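Stain-proof tablecloths, do any of them really work?
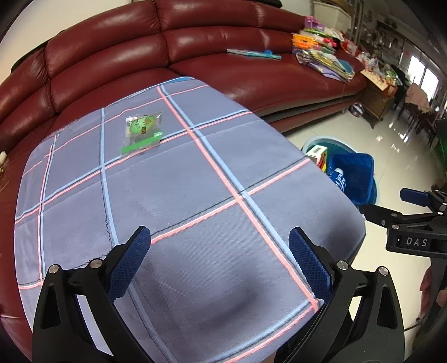
Photo: Selina Frei

tegan_tam
I've been using plaid cloths on the lounge table for years, plain old washable ones, and I'm sick of ironing. My sister-in-law has been sold on one of those coated cotton cloths from Ferkavix. "Liquid rolls off, looks new for 3,000 wipes." It costs $289 for the large. Has anyone here owned one for longer than a month? I don't mean unboxed it and loved it. I mean owned it through a winter of curries and kids' birthdays.

Also who wiped it 3,000 times to check?

mestola_mick
Had one. Water rolls off, yes. Water was never my problem. Red wine sat there in a neat bead for a minute and then somebody's elbow went in it and it was in the weave like any other cloth. After that you can't put it through a hot wash because of the coating, so you're worse off than with a cheap one.

araceli_i
Disagree with mick. Mine is two years old and it's been great. I wipe it every night and it still looks good. You do have to get to spills straight away, it says so on the leaflet.

mestola_mick
If I got to spills straight away I wouldn't need the coating.

araceli_i
Well no, on plain cotton it soaks in before you can get up. With this you get a few minutes. To me that's worth paying for. Maybe not $289, I got mine on sale for $80 less.

T. Rieger
I sold table linen for a good while, so take this however you like. "Stain-proof" on a swing tag has meant at least four different things in my time. Sometimes it's an acrylic layer, sometimes a spray finish that is mostly gone by the fifth wash, sometimes it's just polyester, and polyester doesn't take up much juice anyway but holds onto grease like you wouldn't believe. Ask the shop which one you are buying. If they can't tell you, I'd put the wallet away.

The other thing is pattern. A busy check in a greyish colour hides more than any finish I ever sold. White is what ruins people.

tegan_tam
Thanks Theda. I did ask. The reply from Ferkavix was "our proprietary weave technology". So that's a no.

fabian_s
Has anyone tried the spray you put on yourself? Wastader do a can at the hardware shop. I did a test on an old pillowcase, half sprayed, half not. Coffee, tomato sauce, turmeric. Left it overnight, washed at 40.

Coffee: came out of both halves.
Sauce: slightly better on the sprayed half, if you squint.
Turmeric: both halves yellow forever.

The can also stank out the garage and I wouldn't eat off it for a week or so.

araceli_i
Nothing stops turmeric though, that's hardly a fair test.

fabian_s
The can has a picture of a curry on it.

mestola_mick
Ha. There you go.

danzerdriver
Just buy oilcloth off the roll. Ugly, cold on the wrists, cracks along the folds after a few years, but nothing gets through it. My nan had the same piece for most of my childhood.

T. Rieger
Vinyl, most likely. Real oilcloth is harder to find than people think and a lot of what's sold under the name is PVC on a cotton back. Works fine. Don't put a hot pot on it.

tegan_tam
I can't do vinyl, it sticks to my arms in summer. I think I'll stay with washable cotton and stop ironing it. Sister-in-law has offered to lend me hers for the July birthday, so I'll see what five kids and a jug of cordial do to it. Very happy to be wrong.

araceli_i
Wipe it straight away!!

mestola_mick
Put the jug on the bench and save yourself the trouble.

12 people found this thread useful
Shared 4 times
Last updated: July, 9:40 pm

Related threads
Getting candle wax out of linen
Is a wool table underlay worth it?
Ironing water: scam or not
Best way to store big tablecloths without creases
Placemats on a round table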